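Why Are Things Shiny?
A look at bins, bouncing light and the bright spots that follow you around
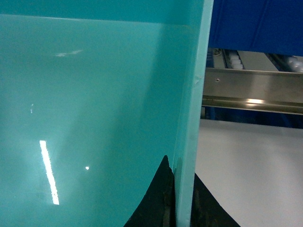

Have you ever noticed a bright stripe on the side of a plastic storage bin? Try to wipe it off. You can't! The stripe isn't paint and it isn't dirt. It's light from a lamp or a window, bouncing off the bin and landing in your eye.

Light travels in straight lines until it hits something. Then it can bounce, a lot like a ball. Throw a ball at a flat gym floor and you can guess where it will go next. Throw it at a pile of rocks and who knows – it might shoot off sideways or come right back at you.

Smooth plastic is like the gym floor. Most of the light that bounces off its top surface leaves in a neat, tidy direction, so you get a bright patch where the lamp is reflected. We call a surface like that glossy. Rough things, like a brick or a wool sock, are more like the rocks. Their light scatters every which way and you don't see a bright patch at all. We call those surfaces matte (say it like "mat").

So where does the color come from?

Good question! Some of the light doesn't bounce off the top. It slips a tiny way into the plastic, where there are grains of color called pigment. A teal bin has pigment that soaks up most of the red light and sends a lot of the blue and green back out. Blue and green together make teal, or turquoise if you like that word better.

That means one bin is sending you two kinds of light at once. The colored light has been inside the plastic. The light in the bright spots only touched the top, so it keeps the color of the lamp. A white lamp makes a white spot, even on a teal bin!

What shape is the shine?

Look closely and you can be a light detective. A long tube light often makes a long streak. A small bulb might make a little dot. If the wall of the bin curves, the reflection can stretch, bend or get squeezed thin. Scratches and scuffs change things too. A scuffed patch is rougher than the plastic next to it, so it can look whitish and dull.

How can you tell a scuff from a reflection? Move your head! A scuff stays where it is. A reflection slides along as you move.

Try it yourself

You need a smooth plastic bin, a flashlight and a sheet of paper.

1. Turn off the room lights and shine the flashlight at the side of the bin. Never point it at anyone's eyes.
2. Find the bright spot, then step to the left. Where did it go?
3. Hold the paper flat against the bin and shine the light on that. Is there still a sharp spot?
4. Smear a little water over the plastic and look again.

Draw what you saw each time and label the shiny parts. Then go on a shine hunt around your home. Spoons are great, and so are apples.

Written by Honeylyn Aquino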